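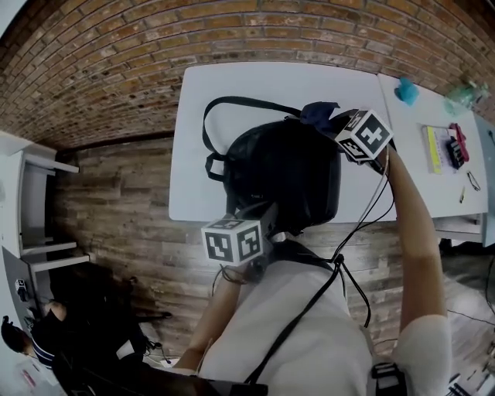 A black backpack held up over a white table.

MEDIA RELEASE
For immediate use

Lerkari unconvinced by subscription service for long-distance grandparents

Lerkari, the family network based in Puvska, has declined an invitation to endorse Shawky, a paid service that promises to help grandparents "be there from day one" when a grandchild is born overseas or interstate.

The service is due to go on sale in June. Its maker, Wakar, approached Lerkari earlier in the year and offered member families a trial. Seven households took it up, all with a new baby on one side of an ocean and at least one grandparent on the other. Their feedback did not persuade the network to lend its name.

Shawky sends grandparents a daily digest of photos, sleep times and feeds entered by the parents, along with a score out of 90 that Wakar calls the closeness index. The score rises when both households open the app and falls when they don't. Wakar says it reflects the strength of the bond between grandparent and child. Lerkari asked how that had been established and was sent a brochure.

"A baby who is two weeks old has no idea who opened an app," a Lerkari spokesperson said. "What the number measures is how often the adults pick up their phones, and we would like it to be described that way."

Parents in the trial were expected to make up to six entries a day. Several stopped within the first fortnight. One mother told the network she had been woken by a reminder to record that the baby was asleep. A grandfather whose score had dropped wrote that he had spent an evening wondering what he had done wrong, then rang his daughter and learned the internet had been down at her place.

It would be unfair to leave out what people liked. The photos arrived in order and were easy to find again, and two of the grandmothers said they enjoyed having something to look at with their morning cuppa. Lerkari notes that both were already getting photos from the family for nothing, and that both planned to go back to doing so.

The network has also questioned the claim, made in Wakar's promotional material, that regular users "feel less need to travel" for a first visit. No figures were supplied with it. None of the grandparents in the trial cancelled or postponed a trip, and Lerkari doubts that many would see doing so as a benefit. For most of its members the first visit is the thing they save for. They want to know when to come, how long to stay, whether to book a room nearby or take the fold-out, and how to be useful without getting underfoot. Shawky has nothing on any of this.

"We've had a lot of products put in front of us that treat distance as a shortage of information," the spokesperson said. "Our members can tell you what the baby weighs. They'd like to hold the baby. A digest doesn't get them any closer to that and we're wary of anyone who charges monthly to suggest it might."

Privacy was a further sticking point. The trial agreement allowed Wakar to keep feeding and sleep records after an account was closed, for "service improvement". Lerkari asked for that clause to be removed. Wakar has said it will review the wording before launch. The network will believe it when it sees the revised agreement, and has asked for a copy.

Lerkari is not telling families to avoid the service. Those who are curious should read the terms, agree between households who will be doing the data entry, and decide beforehand whether they want the index switched on. It can be hidden under account settings, although three households in the trial did not find the option until the network pointed it out.

In the meantime Lerkari will keep running its free get-together for new and expecting grandparents in the Puvska hall, starting at 10 am. Talk at recent sessions has covered time zones, car seats and what to do when the other grandparents live around the corner from the baby. Tea is provided. Bring a plate if you can.

About Lerkari
Lerkari is a membership network for families living apart. It accepts no payment for product endorsements and received none from Wakar for taking part in the trial.

Media enquiries
Contact the Lerkari office in Puvska. Interviews with trial households are available on request, subject to nap times.

ENDS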